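Home | Opinion | Robots | Standards | Letters | About

Slow down at the door, please

By Libor Havlíček

I have spent a good part of my working life writing house rules for indoor robots, and if I could keep only one of them it would be the doorway rule: stop, look, then go in. At Barcombe we tried it over 164 simulated runs, and I grew very fond of that little pause (even if my younger colleagues rolled their eyes at it!).

The draft standard going around asks only that a robot "avoid contact." Well, sure, but a person coming the other way would like a bit more courtesy than that, and I think a pause of 2 seconds is a small price. I'd also like every team to publish the rooms it tests in, the dull ones included, so the rest of us can try them too.

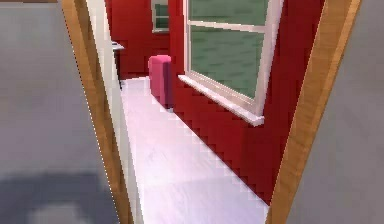 A simulated doorway with the red-walled room beyond it.

Write the pause into the standard, and let the makers grumble for a while. They grumbled about bump sensors too, and we all got along fine.

Comments

Hudec: Two seconds is forever on a night shift. Make it one?

prarari_fan: Agree about publishing the rooms. Ours are still locked away.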